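Looking After the Letter Table: Setting Up and Maintaining a Two-Arm Sorting Cell

Mateja Leka
Project report, second term

1. How I ended up with this job

When our group divided up the work on the Hollon table, everybody wanted to do the sorting program, and I can't blame them, it's the fun part! I put my hand up for the upkeep because I like knowing why a thing has stopped working, and because I grew up in a house where the toaster was always in pieces. So this report is about the cell itself: how it is mounted, cabled and checked, what went wrong over the term, and what I did about it. The sorting results are in the group report.

The task the arms are given is a simple one, picking up foam letters and putting them on plates.
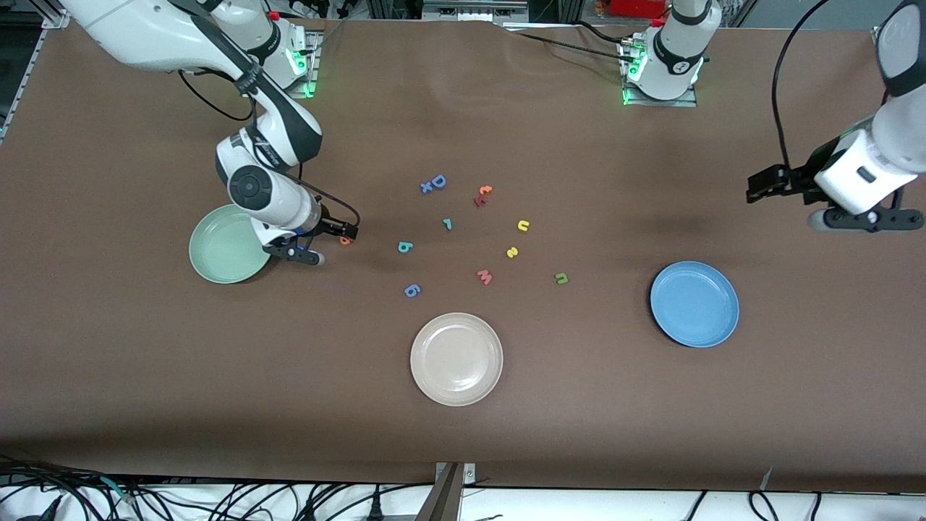
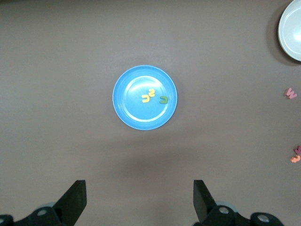

Letters and plates at the Hollon table, from the fixed camera first and then from one of the grippers.

2. Mounting

Both arms stand on metal plates at the back of the table. When we took the cell over in October the plates had been bolted down by the year before us, and I took it for granted that they were level and tight. They weren't. The plate under the right arm had a very slight rock to it, so small that you only felt it with your palm flat on the metal while somebody else moved the arm. I undid all 4 bolts, cleaned out the grit underneath (there was a surprising amount of it), and tightened them again in a cross pattern, a little at a time, the way my uncle does car wheels.

After that I had to redo the calibration, because every position we had saved was now out by a small amount. I should have seen that coming and didn't, and it cost the programming side an afternoon. I brought biscuits the next morning.

3. Cables

I spent more hours on cables than on anything else in this project, and I would still like a few more. Each arm needs enough slack at the wrist for the gripper to turn all the way round, but if you leave too much the loop drags over the table and takes the letters along with it. Foam weighs next to nothing, and the lightest brush from a cable will move it.

My first try was to tie everything close to the arm. It looked lovely and lasted until the first full wrist turn, when the tie nearest the connector pulled tight and the gripper dropped out with a communication fault. Our supervisor suggested moving the wrist slowly to both ends of its travel before tying anything down, and marking the cable with tape where it was pulled furthest. That worked well. I now leave a loop at the wrist a bit bigger than looks sensible, and I check it by hand every time a gripper has been off.

The cables at the front of the table are still a muddle. I labelled both ends of each one with masking tape, so at least it's a muddle you can read -- a proper tray is on my list for next term.

4. Grippers

The grippers are parallel ones with two fingers each. Foam is kind to them in one way, as it gives when squeezed, but it also sheds. Tiny crumbs collect on the inner faces of the fingers and after a while a letter will cling to one side when the gripper opens, hang there for a moment and land somewhere you didn't want it. We blamed the program for this for longer than I care to admit.

Wiping the fingers with a barely damp cloth every 30 picks put a stop to most of it. I kept a tally in the Salazar notebook (named after the shop we bought it from), and by the end of term it stood at 2,406 picks over both arms. The bolts on the finger brackets get checked with a hex key at the same time. Twice I found one that had crept loose, both times on the left gripper, and I haven't worked out why it is always that one.

5. Daily check

My routine before anyone runs a program goes like this:

Look at the status light on each arm base and wait for green.
Press the emergency stop, see that both arms refuse to move, then release it.
Rock each base plate by hand.
Move each wrist to both ends of its travel and watch the cable loop.
Open and close the grippers and wipe the fingers.
Touch each gripper to the tape cross on the table and compare with the saved position.

It takes around ten minutes once you're used to it, and a good deal longer if you stop to chat, as I do.

6. Still to do

The cable tray I've mentioned. I'd also like to try thin rubber pads on the fingers, and Etitz, the other lab on our floor, has offered us an offcut sheet to practise on. The spare gripper cable is ordered through Desach and hadn't arrived when I handed this in, so please be gentle with the one we've got.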